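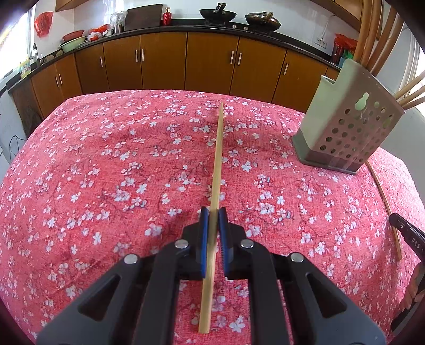
The table with its blossom cloth, one chopstick still to be put away and the rest in the gray caddy.

The arrangement of chopsticks in this household was reviewed in February, following several months in which they had been kept loose in the drawer beside the stove. The drawer was shared with the whisks, the peelers and a set of measuring spoons, and chopsticks had a tendency to slide to the back and remain there. On one Friday evening, with guests already seated, it was not possible to produce four matching pairs.

The drawer was accordingly emptied. It yielded 82 chopsticks, a figure that includes 15 without a partner. Those that were warped or split at the tip were set aside for the garden, where Essam Benkirane has agreed to use them as markers for his seedlings. The remainder were washed by hand, dried on a towel overnight and sorted by length.

Three methods of storage were then considered. A lidded tin from Björklund was too short for the cooking pairs. A tall ceramic jar was handsome but retained water at the bottom, and I had already discarded one set that had gone dark at the ends. The plastic caddy was the least attractive of the three and has been adopted. Its front is perforated with round holes, which allows air to reach the wood, and it has a slot by which it may be hung. It stands on the table for the time being, as I have not yet decided on a place for the hook.

The following practice now applies. Long chopsticks go into the caddy upright. Short pairs for the table are kept in the drawer, tied with kitchen string in bundles of 10. Anything damp stays on the towel until morning. Pairs are matched before they are put away and not at the moment dinner is served, a rule on which Lorna Macapagal was most insistent when she was consulted.

A word should be added regarding the tablecloth. Readers have inquired about it on previous occasions. It is red, with small white blossoms and thin darker branches, and was purchased at the Widinwood market. It is slightly too large for the table and hangs down on the far side toward the cabinets. I have considered having it hemmed and have so far declined to do so, in case a larger table is acquired.

The measuring spoons have not yet been assigned a permanent location.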